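How Does an Electronic Keyboard Make Its Sounds?

For children from 9 years

When you press a key on a real piano, a small hammer hits a string. The string shakes very fast, and the air shakes with it. This is the sound you hear.

An electronic keyboard has no strings and no hammers that hit them. So where does the piano sound come from? And how can the same key sound like a flute one minute later?

Sounds that are saved

Many keyboards use samples. A sample is a very short recording. A musician plays one note on a real instrument, and the note is recorded and saved as numbers. When you press the key, the keyboard reads the numbers and sends the sound to the speaker.

The Leretti keyboard in our music room has 747 sounds. You can find a trumpet, a church organ, and even a barking dog. The children in our group like the dog best.

Sounds that are built

Other keyboards do not play recordings. They build the sound from simple waves. A smooth wave sounds soft, like a whistle. A wave with sharp corners sounds buzzy, like a bee in a jar. If you mix them, you get a new sound. A keyboard that works in this way is called a synthesizer.

Loud and soft

Under each key of many keyboards there are two small switches. One closes a little before the other. The keyboard measures the time between them. A short time means that you pressed fast, so the note is loud.

The small computer inside

All this work is done by chips on a green or brown board. They are cousins of the chips in a home computer, where the main board also holds the memory and has a socket for the processor.

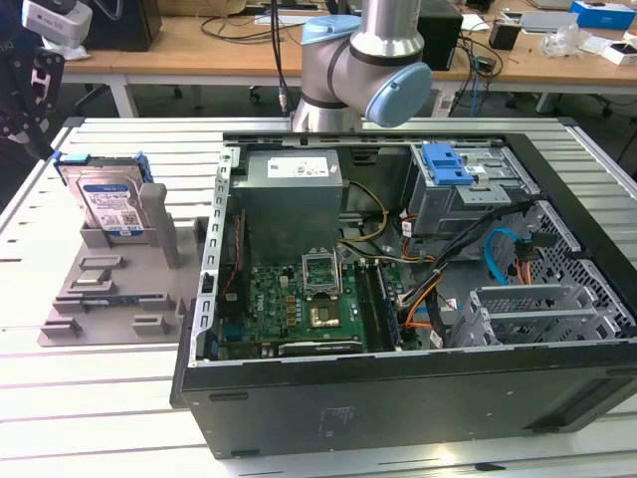
Try it yourself

1. Choose the piano sound and play one note softly, then strongly.
2. Hold the same key with the organ sound. Does the note become quiet, or does it stay?
3. Press 4 keys together and listen if you can hear all of them.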